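Signal timing on Brimard Avenue

September 25, 2022

The city of Drindholm retimed the signals on Brimard Avenue in February, and the before and after tables are finally posted. I spent two evenings with them.

The corridor has 7 signalized intersections between the rail bridge and Stindetti Square. The old plan ran a fixed cycle of 101 seconds all day. The new one drops to 74 seconds outside the peaks. Shorter cycles mean less green per phase, so each intersection moves fewer cars per hour at the limit. Off peak, the limit is never reached, and people on foot wait less at every crossing.

The tables report average vehicle delay only. Pedestrian delay is not listed, although the push buttons log every call with a time stamp. I have asked for the logs.

One more gap: the counts at Ait Brahim Street come from a single loop detector in the left lane. Buses stop in the right lane. A bus held at the light for a full cycle does not show up in the data at all. With 600 riders a day boarding at that stop, I would weight it differently. 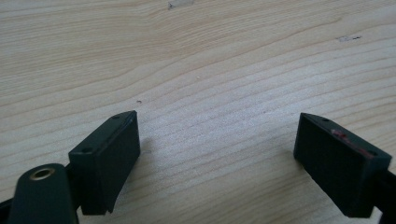 Nawal Fahmy wrote in to say that the loop at Ait Brahim was replaced over the summer and now covers both lanes, but that the posted tables still use the old counts. If so, the comparison should be rerun from the new detector before the peak plan is changed. I have added that to my request and will post the logs in raw form when they arrive.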